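Library > Work and Technology > Part 2 > Chapter 4

Print this page | E-mail this page

Chapter 4
When the robot joins the cleaning team

The company Skavamitz takes care of furnished flats that are let for short stays. It has 374 flats in its books, most of them in the Lerkeck district, and between two guests each flat must be made ready in a few hours. The beds are changed, the kitchen is checked, and everything that lies on the sofas and chairs is picked up, sorted and either washed or kept for the guest who forgot it. For a long time this last task had no name. The cleaners did it while they were doing other things.

In July the company began to use a robot for it. The machine is called Gallagher, after the street where it was first tried, and the staff soon used the name as if it belonged to a colleague. It has one arm, a gripper with two fingers and a small camera near the gripper. It moves slowly. An experienced cleaner picks up a shirt, looks for the label and decides where it goes, all in one movement. Gallagher needs several steps for this, and sometimes it has to start again.

Cloth is a difficult material for a machine. A cup has the same shape every time, but a piece of clothing that has been dropped on a seat can have any shape. Its sleeve may be under it or on top of it. Two pieces of the same colour may look like one piece. The fingers must close on enough cloth to lift it, but they must not take the cover of the sofa as well. 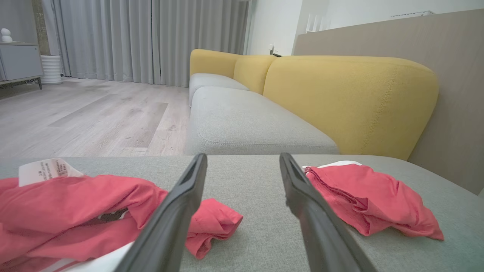 For the cleaners, the first change was in the order of the day. Before, two persons entered a flat together and divided the rooms between them in their own way. Now one person starts the robot in the living room and both begin in the bedroom. If the robot stops, one of them must go and help it. In the first weeks this happened often, and the cleaners said that they felt like the parents of a small child. They were not tired from the work itself. They were tired from being interrupted.

The second change was about knowledge. The cleaners knew many things which were written in no manual: which fabrics lose colour, when a garment is only forgotten and when it has been left on purpose, how a care label feels when the print has gone. The engineers from Skulluser, the firm that supplies the software, had to ask them. A group of 27 cleaners spent part of their hours showing the engineers how they sort. At the beginning these hours were paid at the normal rate. After a discussion with the management they were paid as training hours, which is a higher rate.

The third change is harder to measure. Some cleaners were glad to bend less over low seats, and one who had planned to leave because of her back has stayed. Others missed the company of the person in the same room. A few were afraid, and they are still afraid, that the robot will one day do the beds too. The management has promised that no contract will end because of the machine before the next agreement is signed. It has promised nothing for the time after.

In this chapter we will look at these three changes again, one by one, and compare them with older examples from laundries and hotels. Section 4.1 explains what we mean by a task, and why a job is almost never lost or saved as a whole. Section 4.2 is about waiting and interruption. Section 4.3 asks who should be paid when a worker teaches a machine.

Before you read further, write down five small tasks from a job you know well. Choose tasks that are not in the job description. You will need the list in section 4.1.

Reader comments

I use this chapter with my evening class. The list of small tasks works very well, some students wrote two pages.

Is there any information on what the guests think? I would not like to come back for my pullover and find a robot with it.

Section 4.3 is too short in my opinion. The training rate is the most interesting part and I would like to see the numbers.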